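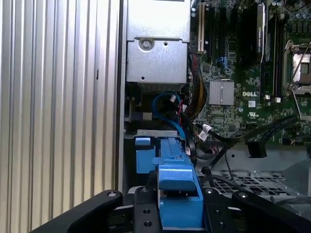 Posted 2019-07-11 by the course instructor, Ciltham Robotics Lab course
Handout 2: Perception and control for the drive carrier task

Okay, so last time we got as far as closing the gripper on a carrier and then we ran out of time, which left a lot of you asking what the software is doing between "I see something blue" and "I'm holding something blue." Let me go through it the way I think about it when I'm debugging, and please have your own copy of the Saludo stack open while you read!

Start with the wrist camera. Color does a huge amount of work for us in this task. The carrier is blue and most of a Dell workstation isn't, so your first instinct will be to threshold on hue and call it a day. Try it! You'll get the carrier, and you'll also get the blue tab beside it, the blue SATA cable looping down to the top of it, and a few little blue connectors up on the motherboard. So the mask gives you candidates, and then you need shape. I keep the biggest blob that touches the region between the fingers (we know where the fingers are in the image, they ride along with the camera) and throw out anything long and skinny. That gets rid of the cable most of the time. The tab is harder, and I'd like you to come up with your own rule for it.

Next problem: shiny metal. Look at the ribbed side wall on the left. Those grooves give you beautiful strong vertical edges, evenly spaced, and an edge-based pose estimator will happily lock on to the wrong one and be off by exactly one groove. I lost most of an afternoon to this in November. My fix was to mask the wall out before fitting anything -- crude, but it's one line in the config and I've never regretted it.

For training the segmentation net we used the Batberg set, 3,981 labeled frames, with 664 held back for testing. Please don't tune on the 664. I know it's tempting (I've done it, and I was very proud of my numbers for a week).

Now control. Once the fingers are closed on the carrier we stop trusting vision for position and switch to force. The planner hands over a straight line along the carrier's long axis, and the controller is stiff along that line and soft sideways, so that if the pose is a bit off the arm gives way and the plastic doesn't get bent. If you leave it stiff in every direction you'll hear about it -- it's a horrible creaky noise.

Cables are the part I don't have a good answer for. The planner sees the chassis as a solid model, with the metal bracket and the floor in it, but no cables at all. For now we pad the swept path of the gripper and reject any plan that crosses pixels the net calls "cable." It's too cautious and it fails more than I'd like.

For next session, there are 2 things to hand in:

Your rule for telling the tab from the carrier, with the code and a few frames where it breaks.

A plot of sideways force against distance for one simulated pull, using the default Brirkden gains, and then the same plot with the sideways stiffness cut in half. Label your axes, please!

If the simulator won't start, delete the cache folder and try again before you email me.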